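Quintana Building Blocks — Gallery

Started putting the old block sets up here before they go back in storage. 73 pictures on the card, not all of them good, so this is a first batch. Captions are short, sorry, typing between other jobs. Click through for the big versions if your connection is up to it.

Most of the wood is from the Hino set, bought secondhand, plus odds and ends from a Mumen box with no lid. Paint is original except where I say so.

1. The lid label
Flarkon on the front, Hino stamped inside. Casimiro Cuesta thinks the two were sold together for a while. Could be. No paperwork either way.

2. Yellow cubes
Corners gone soft from years on a school floor. Didn't sand them. Won't.

3. Arches, large
Only 2 left that stand up by themselves. The others rock. Good for bridges if you wedge them with a bit of card.

4. Pillars
Natural finish, one with a pencil name on the end I can't read. Starts with a B maybe.

5. The full spread
Everything tipped out on the rug, 200 pieces before I pulled the duplicates. Took an evening to sort and teh cat helped by lying on the triangles.

6. Wheels and pegs
Pegs swell in December, dont ask me why they fit fine in summer. Leave them in a dry drawer.

7. Red and green longs
Favorites of mine. Nice in the hand, good for log cabins and fences, and the two colors look great stacked crossways.
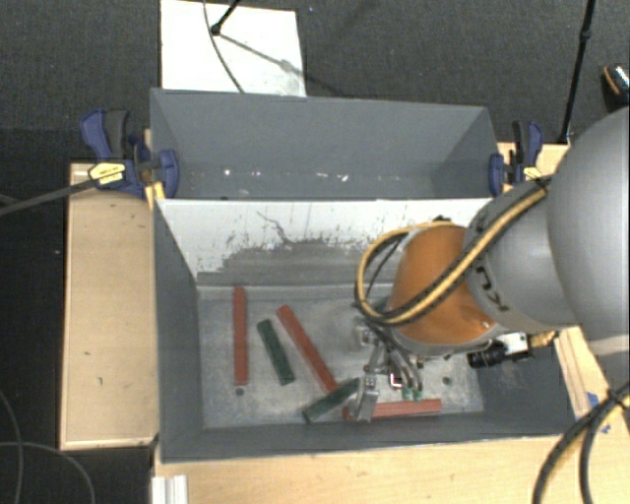 Cabins want the longs laid in pairs, then turn and lay the next pair across. Go up 12 rows and it starts to lean. A shorter one makes a decent lintel over the door. Dark green is the hard color to match — I tried three paints from the hardware store and all came out too blue.

8. Half rounds
Chipped flat sides, fine otherwise. Swaps welcome.

9. Storage tray
Quintana tray, dividers out. Lining needs replacing, felt on order.

More when I get to the second card. If you have Mumen half rounds in yellow, or a lid, write to me thru the contact page. Replies are slow.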